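**Floker hand-held gripper set: review for buyers**
23 November 2025

We bought two Floker grippers in March to replace a pair of hand-built units. This review covers cost, fit and upkeep, and is meant for anyone writing an equipment budget for next year.

The price was 2,905 for the pair, ordered through Simov. That covers two grippers, one camera mount, a charger and a hard case. It does not cover the camera, memory cards or spare pads. Stomudmont lists a similar set for less, but charges separately for the mount and the case, and its quote came out 104 higher once both were added.

The jaws are black plastic with slots cut through the linkages, and the screw heads can be reached with an ordinary driver. Blue textured pads line the inner faces. We specified light household objects for our work, mostly plastic cups, and the textured pad is the correct choice for these. The smooth pad is an extra and can be left off the order.

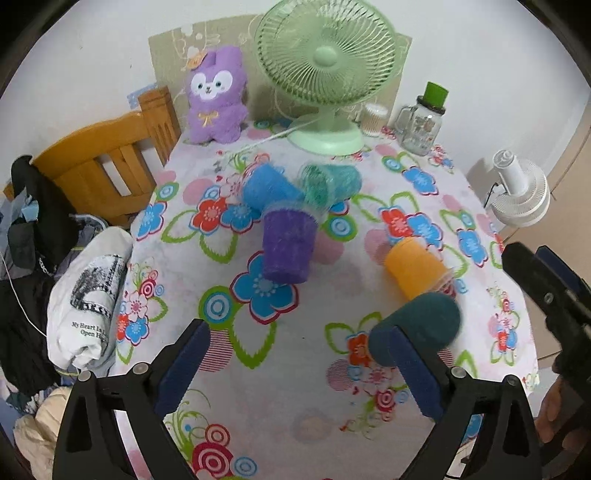

Pad wear is the main running cost. We replace a set after 940 grasps, at which point the texture has flattened along the tip. Packs are sold in one size only, so a team working every day should put at least four packs in the first order. Delivery on ours took more than 30 days, and Simov does not hold stock.

Jaw travel is adequate for a cup held by the body or by the rim. Wide bowls are outside its range. The trigger spring is stiff when new and eases after a week or two. Left and right units are not marked, which matters if each has its own calibration file. We used paint.

The Phùng adaptor plate lets the same jaws be fixed to a small arm. It fits, but the bolts supplied are too short for a plate with a washer. Add longer ones to the order.

Points against:

- no spare linkage in the case
- charger takes one unit at a time
- manual gives no torque figure for the linkage screws

For a budget, treat the pads and the camera as separate lines and allow for a second charger. On those terms the set is good value for home and bench work. We have put one more pair in next year's plan, with delivery asked for by March.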